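## 4.2 Gripper comparison on deformable packaging

The second set of trials compared two finger designs, referred to here as Purnum and Jastlow, on a task in which artificial fruit is moved between a basket and a thin plastic carrier bag. Rigid objects had shown little difference between the designs in Section 4.1. Bags are harder. The handles fold, slide over one another, and change shape each time the arm moves. Each design was run for 200 episodes under the Florkik controller, with the same operator instructions and the same closing speed.

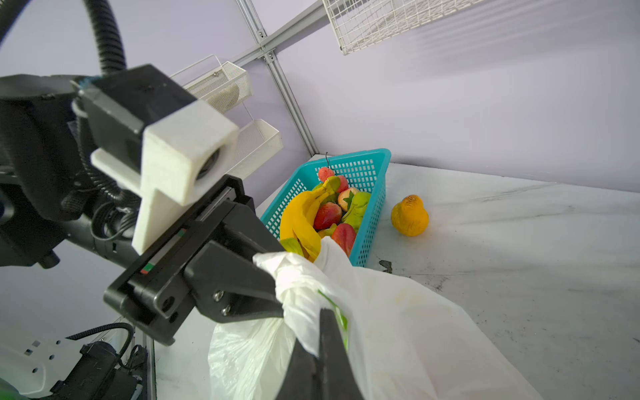 Grasps on the handles were scored separately from grasps on the body of the bag. A handle grasp was accepted only if the bag stayed in the fingers through a short lift and return. Of the 400 episodes, 283 met this rule on the first attempt. Most of the remaining episodes failed in the same way — the fingers closed on one layer of plastic while the other layer slipped free.

Wrist views were used for the final approach, and a fixed view of the table was used to plan the motion of both arms. The two-arm setup follows the layout proposed for the Hallgrímsson bench, with both bases set along one side of the table and the shared work area in front of them.
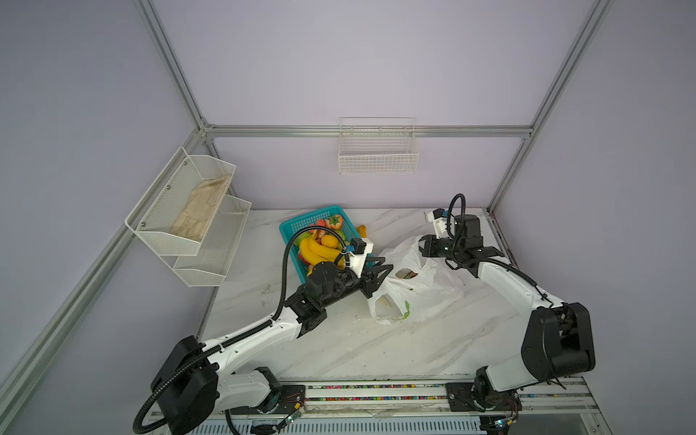 Controller settings were held constant within each block of episodes. The grip force limit was the one setting tuned for each finger design, and tuning used up to 1,000 short closing motions that were left out of the results. Jastlow fingers needed a lower limit to avoid tearing the bag. Purnum fingers tolerated a wider range, but released the plastic less cleanly when opened.

**Figure 4.** Bag-handling trials with the two-arm setup: wrist view (first panel) and fixed view of the table (second panel).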